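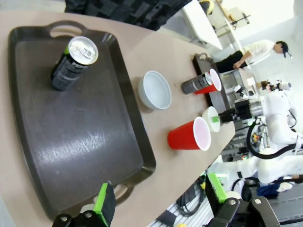 Rukmont Serving Tray, large, dark brown
Reviewed by Daichi Tanabe
2020-12-01

Category: Serving and table
Purchased at retail, in use since August

The Rukmont is a rectangular plastic tray with a raised rim, rounded corners and an oval cutout at each end for the hands. It is sold in two sizes. I bought the large one for carrying drinks and small dishes between the kitchen and a table in the next room, and added the small one a month later. Except where noted, the comments apply to the large tray.

Handles

The cutouts are part of the molding, so there is nothing to come loose. The inside edge has been rounded off enough that a loaded tray does not dig into the fingers. Four fingers of an average adult hand fit, with the thumb over the rim. With oven mitts on, the fit is poor and I ended up gripping the rim. The openings are set at the short ends, which puts the load between the hands and makes the tray easy to keep level, but a narrow doorway has to be taken sideways.

Surface

Slightly glossy. It scuffs. The first marks appeared within two weeks, mostly from unglazed bowl feet, and by now they cover the middle of the tray. They show most under a lamp or next to a window. A cream cleanser did nothing for them and left a dull patch of its own, so I would stay with dish soap and a soft cloth. Staining has not been a problem. Coffee and tomato both wiped off after sitting overnight.

Grip is average. A full beverage can stands securely as long as the tray is level. When I raised one end slowly with a dry can on it, the can slid before it tipped. With condensation on the bottom it slid much sooner. Light plastic cups are the weak point: empty, they fall over on a quick turn and roll until they meet the rim. The rim stops them every time, and it has also contained one spilled glass of water without any reaching the floor. A larger spill would reach the handle openings if the tray were tilted toward either end.

Stiffness

Good for plastic. Loaded with a full teapot in the center and carried by the ends, the tray bows a little and returns to flat. Set down on a table it does not rock. I have an older Istov tray of similar size that twists noticeably when picked up by one corner, and the Rukmont twists less. The Istov has a textured surface, however, and holds cups better.

Cleaning and storage

Hand wash only, according to the label. I ran the small tray through the dishwasher on the bottom rack at 60 degrees Celsius and it came out with a faint warp along one long side, so the label should be believed. The large tray does not lie flat in my sink and has to be washed one end at a time. Water collects in the corners if it is left to dry face up. The small tray nests inside the large one, and the pair stands upright in a 37 cm deep cabinet with the door closed.

Verdict

A sound tray for short carries with stable loads. Anyone who mostly moves light, empty cups should look for a textured surface or add a liner. I cut one from Etim shelf mat and it cured most of the sliding.

Rating: 7 out of 10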